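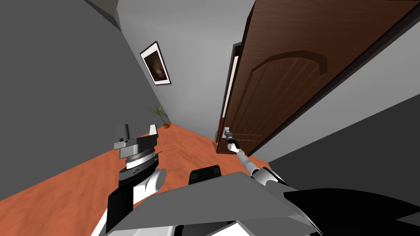
# Helping out on a very small scary movie

I've been meaning to write this up since October and kept putting it off, partly because I wanted to see the finished cut first and partly because I'm slow. Well, I've seen it now! Twice, once on my laptop with the sound too low and once properly, with the lights off and my sister holding a couch pillow in front of her face.

The film is called *Siltstead*. It's a ghost story, more or less, about a woman who goes back to the river town where she grew up to clear out her uncle's boathouse and starts finding his handwriting in places he couldn't have reached. It was written and directed by Barnabás Szénási, whom I know from the years we both worked the late shift at the movie theater in Nedell (he ran the projectors, I sold the popcorn, and we argued about endings the whole time). He'd been talking about this story for so long that when he called to say he was shooting it, I had to ask him which version.

There were 5 of us on the crew most days. I was listed as "script supervisor," a title I accepted before looking up what it meant. It means you write down everything. Which hand the cup was in, how far down the candle had burned, whether the top button was done up. I filled a whole spiral notebook and started a second, and I still missed a scarf. If you watch the kitchen scene you'll see it go from knotted to loose and back again while she's talking on the phone. Please don't write to me about it, my mother already has.

The boathouse itself belonged to the Szekeres family, who let us have it for the cost of a new padlock and a promise to be out by the time the boats came in for winter. It smelled of rope and old varnish, and it had the most wonderful groaning floor. Barnabás had planned to add creaks afterward and ended up spending his evenings taking creaks out, so you could hear what people were saying.

We mostly worked from four in the afternoon until we lost patience. I had no idea how much of filmmaking is standing around in a coat. You set up, you wait for a truck to go by, you do the thing, and then someone's stomach growls and you do the thing again. The longest night was the staircase scene, which is forty seconds in the movie and took us until past two in the morning. Our lead had to come down those steps slowly without looking at her feet, over and over, and she never once complained. I complained quite a bit, on her behalf.

Money was tight, naturally. The whole budget for props and costumes was $378, and a good piece of that went on the uncle's raincoat, which had to be bought in duplicate so that one could be soaked while the other dried. My neighbor lent us her lamps. I lent us my slow cooker, and I'm prouder of the bean soup than I am of the notebook.

The music is by a duo who call themselves Savanik, and I want to say something about it, as I think it's the best part of the film. They recorded most of it on a pump organ with a leak in it, so that every long note sags a little at the end, like somebody losing their nerve. The first time Barnabás played us the theme over the opening shot of the river, we all went quiet, and then he played it again without being asked.

We showed it at the old theater in Nedell, and 146 people came. I'd expected our families and perhaps the man who comes to everything. I sat near the back so I could watch heads, and there's a moment about halfway through, with the boathouse door, where the entire row in front of me lifted an inch off their seats. I've been thinking about that row ever since. All those cold evenings, and then one nice solid jump!

Not everybody liked it. A woman in the lobby told me she'd wanted to know what was in the last letter, and I said so did I, and she looked at me as if I were being difficult. I do know, as it happens. It's on page one of my second notebook, and Barnabás made me promise.

He's sending it out to a few festivals over the winter, and he's already muttering about the next one, which has a lighthouse in it. I've told him I'll come if there's heating. In the meantime I have two lamps to return, and I still can't get the smell of varnish out of my good coat.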